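Bench notebook, January 14, 2023
Oven door task, review of our house rules before the next round of runs

I told Elsie I would write this up properly instead of leaving it on the whiteboard, so here goes, and forgive me if I wander. We have been running the toaster oven task in simulation for a good while now and the rules we go by have mostly lived in people's heads. That was fine when it was just me and Elsie Naylor at one desk. With Helju Sakalauskas starting on the Rilden arm in July, and two more people wanting to borrow the Clemomia kitchen set, I would like somebody to be able to open this notebook and know how we do things without having to track me down at lunch (though you are very welcome to track me down at lunch!).

First, the speed rule. Inside what we call the near zone, meaning the last stretch before the fingers meet the handle, commanded speed is capped at 200 mm per second at the gripper. I know it's only a simulated door and nothing can get hurt. I went back and forth on this with Elsie one whole afternoon, and where we ended up is that a policy trained to rush at a handle in simulation will rush at a handle in the real kitchen, and we would sooner build the manners in from the start. The cap stays on for every run, training and evaluation both.

Second, contact. We log the first touch between finger and handle as its own event, separate from the grasp. I used to lump the two together and it made a mess of the Tedix comparison, where half the so-called grasps were a fingertip brushing the end of the bar and sliding off. Please keep them separate. If you can't tell from the view whether a finger is touching or just hovering, go to the contact log and write down what it says, and don't guess from the picture. I have guessed from the picture. I was wrong often enough to be embarrassed.

Third, the other things on the table. Oven, juice carton, green apple, milk carton, all on the beige table, and the runner stays under the oven. It is very tempting to clear off the groceries when a run is going badly, and I have done it myself. But a success on a cleared table goes in a different column from a success with everything out, so write down which layout you used before you press start. I leave a good wide stretch of open table between the oven and the rest, so that the door has somewhere to come down.

The start pose I like best brings the arm in past the left edge of the table, with the gripper up at handle height by the end of the bar. From there the approach is short and the wrist doesn't have to do anything fancy. 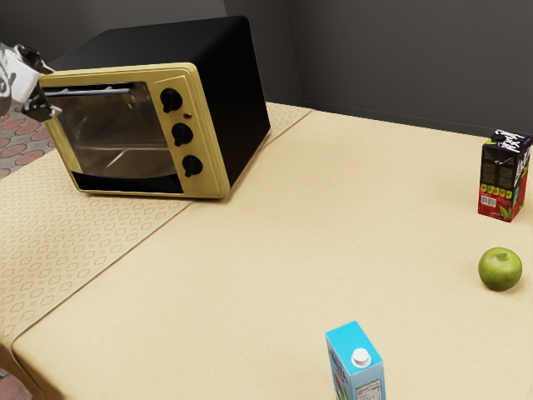
What goes in the log for every run

- Layout name and random seed. Without the seed we can't replay it, and I am not going to count a run we can't replay.
- Start pose, by name if it is one of ours, joint values if it isn't.
- First contact and grasp, as two separate lines (see above, sorry to nag).
- Any touch on the knobs. A finger dragged across a control knob is a fault even when the door opens beautifully afterward. On a real oven that could mean switching it on.
- Who stopped the run, if a person stopped it, and a few words on why.

Batches are 200 runs. Please don't stop at a nice-looking number partway through. The last Pilkington batch went to 261 because I forgot to set the limit, and I kept the first 200 for the table and filed the others under "extra." Of those first 200, 8 were knob faults, all from the older start pose, so that pose is retired until I have had time to look at the wrist path.

Still to settle: whether a door that opens partway and stays there is a partial success or a failure. Elsie says failure. I lean toward a third column, but I can be talked out of it. Also need to ask Helju what joint limits the Rilden people use, and copy the fault codes over from the old notebook before the cover comes off completely.

Comments (3)

Elsie Naylor: Still failure! If I can't get a slice of toast in, the door isn't open. Happy with everything else, and thank you for putting the knob rule in writing.

Helju Sakalauskas: Very useful, thank you. Does the speed cap also apply when the arm is backing away after the door is down? I would keep it on until the fingers are clear of the handle.

Elsie Naylor: Good catch, I say yes. Can we add that under the first rule?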